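Manuals > Guest Room Systems > Set-up

Print this page | E-mail this page

Section 4: Setting up the Clesard bedside thermostat

You'll need a small flat screwdriver, the blue Cultix card and more patience than the box suggests. Allow 30 minutes per room, or 16 if you've already done one and sworn at it.

1. Switch the room off at the wall controller. The light on the thermostat will stay on for a while out of spite. Wait for it.

2. Clip the thermostat onto its backplate, top edge first. It'll go on upside down quite happily, and will then display the temperature upside down.

3. Restore power and hold MODE until the display reads "Hi". Let go. If you hold on too long it changes to Hungarian, a language added at the request of Anikó Lakatos, who wrote the firmware and is entitled to it. To get back, hold MODE again and choose the second entry.

CAUTION: Don't fit the thermostat behind a curtain. It'll measure the curtain.

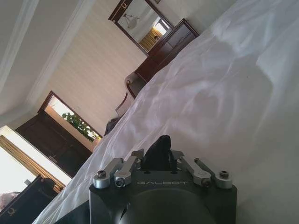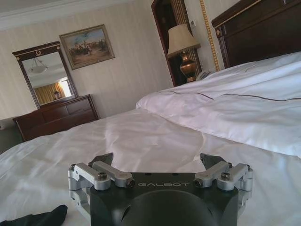
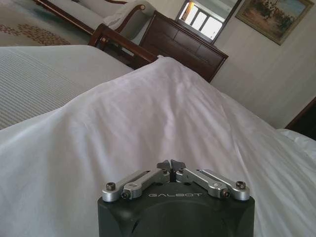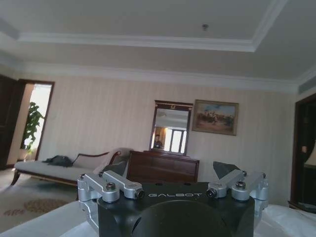
4. Pair the unit with the Bakos hub in the corridor cupboard. You have 2 minutes. The cupboard is, by long tradition, at the far end of the corridor, so wear sensible shoes.

5. Set the night colour of the display. Amber is the default. White is available for guests who like to read by their thermostat.

6. Tap the blue card on the lower corner to lock the settings. One beep means locked. Two beeps mean it was locked already and you've just unlocked it.

NOTE: Older rooms may still have a Skorska fan coil, recognisable by the hum. Set FAN TYPE to 2 before locking or the fan will run flat out until someone rings reception.

7. Write the room number on the label inside the cover. Pencil is fine. Biro fades by February, as anyone who did last summer's rooms will tell you.

If the display shows E2 after step 6, go back to step 4. If it shows E3, go back to step 1 and put the kettle on first.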